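Tote (container)

A tote is an open-topped box, usually with straight or slightly sloping sides, used to hold and move goods in warehouses, workshops and stores.

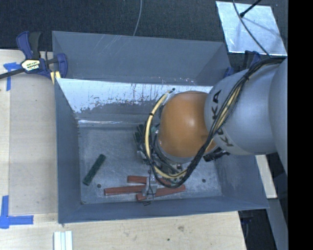
The word has been used for hand-carried boxes and bags for much longer than it has for storage containers. In trade use it now mostly means a rigid box made to a standard footprint, so that one maker's totes fit on the shelves and carts built for another's.

Materials

Early totes were made of wood, pressed fiber or sheet steel. Molded plastic took over in most trades as it became cheaper, being lighter and easier to wash. Steel totes are still used for hot or oily parts. Corrugated plastic is common where the box will make only a few trips.

Types

Straight-wall totes have vertical sides and hold the most for their footprint, but they take up as much room empty as full. Nesting totes taper toward the base and slide into one another. Stack-and-nest totes do both: turned one way they stack, and turned the other way they nest. Folding totes have hinged sides that lie flat on the base. The Grimden pattern, a folding type with 2 latches on each end wall, is found mainly in the produce trade.

Handling

Full totes are commonly stacked up to 6 high on a pallet, depending on the load. Handles may be cut through the end walls or molded as a lip under the rim. Labels are placed on the short side so they can be read from the aisle.

Reuse

Many totes circulate in pools, in which a supplier owns the boxes and charges for each trip. The Britisska pool began with 450 totes shared among bakeries. Losses are a regular cost of such systems, and deposits are often charged to limit them.

See also

Crate
Pallet
Bulk box
Returnable packaging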